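Home Products Support Community Sign in

Drollix Support > Washers > Ticket 1156

Washer stops before final spin, shows drain error - SOLVED

Opened 10/5/21
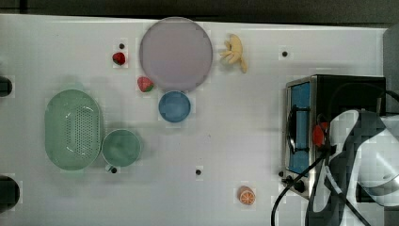 So my Drollix front loader has been quitting on me right before the final spin. It washes fine, it rinses fine, then it hums for a bit, beeps and throws up code 40. The door stays locked and the clothes are sitting in water. I bought it from the Hamanby store and it's well out of warranty, so I'd really like to fix this myself if I can!

What I've tried so far:

- Turned it off at the wall overnight. Same code on the next load.
- Ran the quick cycle with nothing in it. It made it to the end that time (got my hopes up), then failed again with towels.
- Pulled the machine out and checked the drain hose. No kinks that I can see, and the end isn't shoved too far down the standpipe.
- Cleaned the pump filter behind the little flap. Two hair ties and a bunch of gray fluff came out. Still code 40.

Update 1: Support wrote back and asked me to run the drain test. You hold Start and Spin together until the display blinks. Mine gave me 233, and they say that means the pump is running but the water isn't leaving fast enough. They also wanted to know if the hose goes into the wall or the sink. Wall.

Update 2: Took the hose off at the pump end (put down more towels than you think you need, I had a small lake). Water ran through the hose just fine into a bucket, so it's not the hose. I stuck a flashlight in the pump housing and there was a baby sock wrapped around the impeller, way back past where the filter sits. Got it out with long tweezers and some bad language.

Update 3: Three full loads now, including the towels, and no code. The drain test reads 200, and support says that's normal. It's a lot quieter too - I guess it had been growling for months and I'd gotten used to it.

Please close this one. If you get the same code, look past the filter before you order a new pump from Quartey or anybody else.

Status: Closed by customer

We use cookies to keep you signed in and improve our support pages. Accept | Settings

Recent tickets
Emton dryer takes two cycles to dry jeans
Door won't unlock after power outage
Washer walks across floor on high spin
Detergent drawer leaking at the front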